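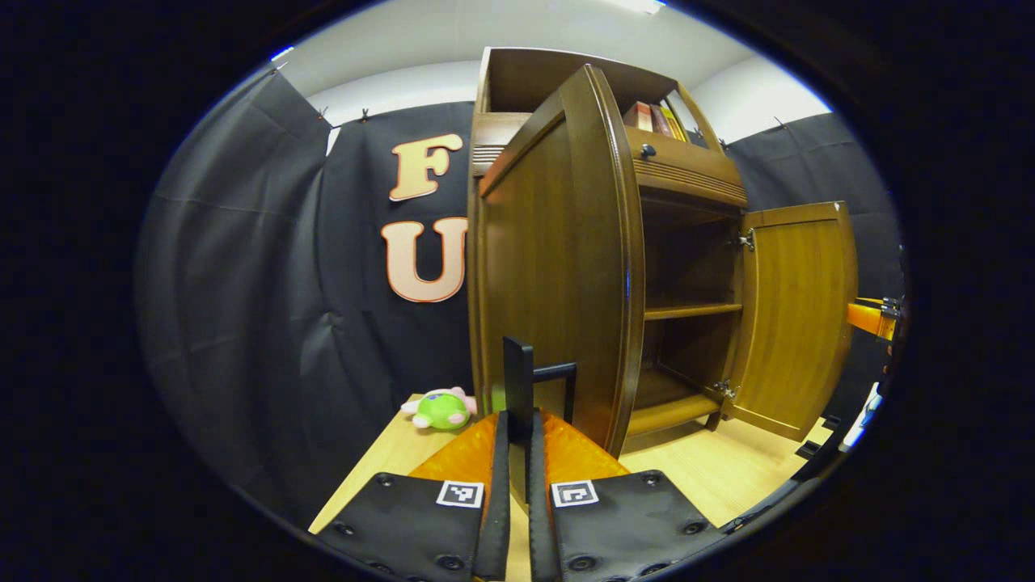

4.2 Veränderte Aufgaben im Vorführbetrieb

Als die Möbelwerkstatt Dilitz das Greifsystem Sturnex in ihren Betrieb aufnahm, rechneten die meisten der 34 Beschäftigten, das haben sie uns in den Gesprächen recht freimütig erzählt, vor allem mit weniger Handarbeit. Eingetreten ist zunächst eher eine Verschiebung: Wer früher Türen einhängte und Beschläge prüfte, führt heute über weite Strecken des Tages den Greifer mit der Hand und macht dem System vor, wie man an ein Möbelstück herangeht. Wie viel stilles Können darin steckt, lässt sich an einem Schrank wie dem in Abb. 3 gut nachvollziehen, dessen beide Türen offen stehen, während darüber eine Schublade mit nur einem kleinen runden Knauf sitzt. Eine Tischlerin greift nach so einem Knauf, ohne einen Gedanken daran zu verschwenden; beim Vorführen muss sie sich den Griff erst wieder bewusst machen, und das ist, wie uns Gintarė Mockus sehr anschaulich schilderte, auf eine ganz eigene Weise ermüdend.

Abb. 3: Schrank mit geöffneten Türen, im Vordergrund der handgeführte Greifer.

Insgesamt werteten wir rund 2000 Vorführungen aus und sprachen dazu mit 30 Beschäftigten, von denen viele (und das hat uns gefreut!) ihre eigenen Notizen mitbrachten. Štefánia Zeman etwa hatte sich aufgeschrieben, an welchen Stellen sie beim Führen zögerte, und daraus ist später die Einteilung in Abschnitt 4.3 entstanden. Kritischer äußerte sich Radomir Đorđević, dem die Lohngruppe für die neue Tätigkeit bis zum Ende unserer Erhebung im November nicht klar mitgeteilt worden war.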